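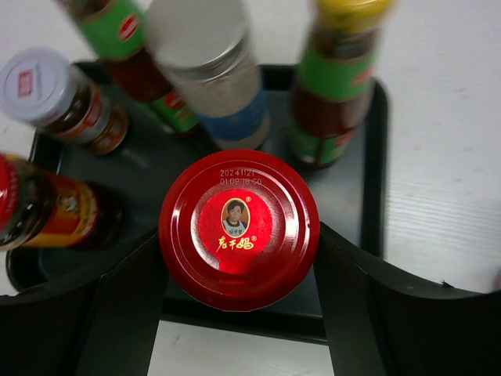
*A red Lao Gan Ma lid between the gripper's fingers, seen from the wrist camera.*

Leena Nurmi used to frost cakes for a living, and she will tell you that it was good training for what she does now, which is sit in a padded chair at Neltell with a controller in each hand and move sauces from one place to another. She does this for most of the morning, with a break for coffee and another for her shoulders, and every time she picks up a jar or a bottle and sets it down again, a robot has one more chance to learn how a person goes about it.

The company rents the upper floor of a former knitwear mill in Bornen, up a staircase that seems to have been built for people with much shorter legs than mine. I had expected something closer to a laboratory. What I found was a long bright room with tables in it, shelves full of groceries, a kettle that was always either on or about to be, and a smell of toast that followed me home in my coat.

The project is called Uton, and its aim is easy enough to say out loud: a robot arm that can help set out and put away the things people keep in a kitchen. Getting there is slower. An arm can be programmed to go to a certain spot and close its fingers, and it will do that beautifully all day long, but kitchens don't hold still. The chili sauce is behind the vinegar today and next to the mustard tomorrow, and somebody has always put the short jar behind the tall one. So the team at Neltell shows the arm what to do, over and over, with the groceries shuffled each time, and lets the software work out what the good tries have in common.

"You don't explain anything to it," Leena told me. "You just do it nicely, and then you do it nicely again."

There are two ways of showing. The first is the one I liked best, perhaps because I could manage it. You take hold of the arm itself, with its joints set to go slack, and walk it through the motion the way you might guide a child's hand around a letter of the alphabet. It is heavier than it looks and oddly companionable. The second way is remote control. Leena moves the two controllers, the arm follows, and she watches a screen that shows her what the small camera at the wrist can see. That view takes some getting used to. Looking down from above, a jar is mostly its lid, and a bottle you could describe from memory becomes a cap with a bit of leaning glass under it.

Aleksi Koskela, who runs the floor, prefers the remote method for crowded trays. A person standing beside the arm can peek around a bottle, he says, and will guide the hand using things the robot has no way of knowing. Someone working from the wrist view has to solve the problem with the same eyes the robot will have later. If Leena needs to back up for a better look, then backing up becomes part of the lesson.

The team recorded 801 tries at the tray task last August, and Aleksi threw out 124 of them. I asked what was wrong with those, thinking of broken glass, and he looked a little pained. Most were simply hurried. The fingers came down a touch off center, or closed before they had settled, or the person hesitated for so long that the hesitation looked like a step. He played me one in which Leena had sneezed, and there it was, a quick dip of the hand on the way to a bottle of soy sauce.

Meenakshi Awasthi looks after the learning side, and she has a soft spot for mistakes, provided they are the useful kind. She would like to see more tries where the grip goes a bit wrong and the person calmly fixes it. "If you only ever show it perfect mornings, it has no idea what to do with a bad one," she said. She and Aleksi have been having this friendly argument for some time, I gather, and it carried on over lunch and partway down the stairs.

My own turn came late in the afternoon. Leena gave me her chair, tightened the straps, and told me to breathe out as I closed the fingers. I went down over a jar very slowly, watching the lid grow on the screen, and was so pleased to be lined up that I forgot to squeeze. The second time I squeezed early. The third time I had it, and I held it there a good deal longer than I needed to, grinning at the kettle.

"That's a keeper," Leena said, and then leaned over to check with Aleksi, who wanted to watch it once more before he agreed.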